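Hi Kwan-ho,

Sorry this one is longer than the last. A lot happened between the spring break crowd and the end of May, and I'd rather put it all in one place than send you six emails. The short version is that the guesthouse side of the Bristbridge lodging grant is going well, the breakfast room is late, and I need a decision from you on the leftover furniture money.

## Rooms

All the upstairs rooms at the Cikstead house are open now. The last one to go on the booking page was the back room with the sloped ceiling, the one you bumped your head in. We moved the bed to the other wall and it's a much nicer room for it (I slept in there two nights to make sure). Guests keep asking for it by name, except it doesn't have a name, so they write "the attic one" in the notes and my sister Vellow-proofs the booking. That's what we call checking it against the Vellow calendar, because Vellow still lets people book a two-night stay across a one-night gap if they do it on a phone. I've written to their support twice. They're friendly and slow.

We sold 334 room nights in the period you asked me to cover. The plan said 300, so I'm really happy with that! Most of the extra came from walkers doing the river trail who wanted somewhere with a drying room and an early breakfast. I didn't see them coming at all when I wrote the application. Of those nights, 332 were paid in full and the other two were a cancellation where I let the family off. Their car died on the way up and I couldn't bring myself to keep the money.

## Breakfast

Still being served in the front parlor, still cramped. The proper breakfast room was supposed to be done before the spring guests and it isn't. The floor took longer than the builder said, then the county wanted a second look at the back door for fire reasons, and then the door we'd ordered opened the wrong way. The right door is in now. What's left is paint, the serving counter and the lights over the tables.

In the meantime we run two sittings, 7:30 and 8:45, and people have been lovely about it. A few have told me they like it better because they end up talking to each other. I do not like it better. I carry every plate down that hallway.

The menu has settled down too. I dropped the cooked fish (lots of smell, few takers) and put the money into better bread from Tu, the bakery across the bridge. They deliver before six, they take back the crates, and the seeded loaf is the thing people mention most in the guest book. Oatmeal is more popular than I would ever have guessed, even in warm weather.

## Staff

The grant paid for one part-time job and we filled it in March. She does changeovers and some mornings on the front desk, and I've stopped doing laundry at midnight. I'd like to keep her on through the winter even when it's quiet, and I think the numbers allow it if November is only half as bad as last year's. I'll send the wage sheets separately, the way your office likes them.

## Money

Everything in the building line is spent or promised. The furniture line has $3000 left in it, mostly thanks to the dining chairs. We found a set from a hotel that was closing and they only needed new seats. I'd like to move that money over to the garden path, which is uneven and pretty dark by the time people come back from dinner. We had one guest turn her ankle there in April. She was fine, but I think about it every evening. Can you let me know if a move like that needs the long form or just a note from you?

## What didn't work

The midweek dinner offer flopped. I tried it for a month, cooked far too much soup, and stopped. People want to walk into town and eat at the pub, and fair enough. I also paid for a listing in a regional visitor guide and can't trace a single booking to it, so I won't renew.

## Next few months

Finish the breakfast room. Get the path priced properly by a second contractor. Put the winter rates up on the website before the fall color people start calling. And I want to try a three-night walkers' package with packed lunches, for up to eight guests at a time, which is as many sandwiches as I can make before seven in the morning.

Come up and stay if you can, the attic one is yours. 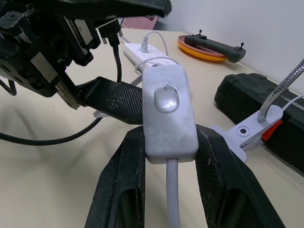 When will guests be able to eat in the new breakfast room?

As soon as the painting, the serving counter and the lights over the tables are finished. Until then breakfast stays in the front parlor, with sittings at 7:30 and 8:45.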